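Sullitz J3 Jaw Pad Retrofit Kit
For Stougaard two-arm bench cells, wrist gripper versions A and B

Status: In stock
Ships with: 3 pad pairs, screws, driver bit, torque card

Purpose

Replaces the original pads on parallel jaws that lose clamping force during a hold. The fault shows up as a part creeping in the jaws while the controller still reports GRIP OK. Units built before the June hardware change are affected.

Cause

The original pads are bonded to the jaw plate with adhesive. Under repeated side load the bond line shears and the pad moves outward. Jaw position is read at the motor, so the controller sees no change in opening and raises no alarm. In Lustix test cells the first slip was recorded at more than 1,000 cycles. Smooth molded parts let go earlier than ribbed ones.

Safety notice

A dropped part can land in the path of the other arm. Stop both arms before reaching in. Do not clear a part by hand while either arm is enabled, including during a paused program. The enable lamp on the Bisell pendant must be off.

Do not raise grip current to make up for a worn pad. This overheats the wrist motor and can trip fault 9 (wrist overtemperature) with the jaw locked closed.

Fitting

Park both arms and switch off drive power. Remove the two jaw screws, lift off the old pad and clean the plate with alcohol. Seat the new pad on its pins, then tighten to the value on the torque card. Re-run jaw zero on both arms. Inspect every 200 hours.

Two-part handling

Joining two halves is the hardest duty for the pads, as the held half takes the full insertion load. Run the slip check with a part clamped clear of the table before restarting any joining program. 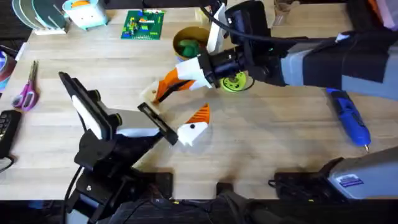
Right arm holding one orange-and-white piece; second piece on the table beside the open jaw of the left arm.

Compatibility

Fits: Stougaard wrist gripper A, B
Does not fit: version C (pads are pinned from the factory)
Pads are sold in pairs only. Replace both sides together.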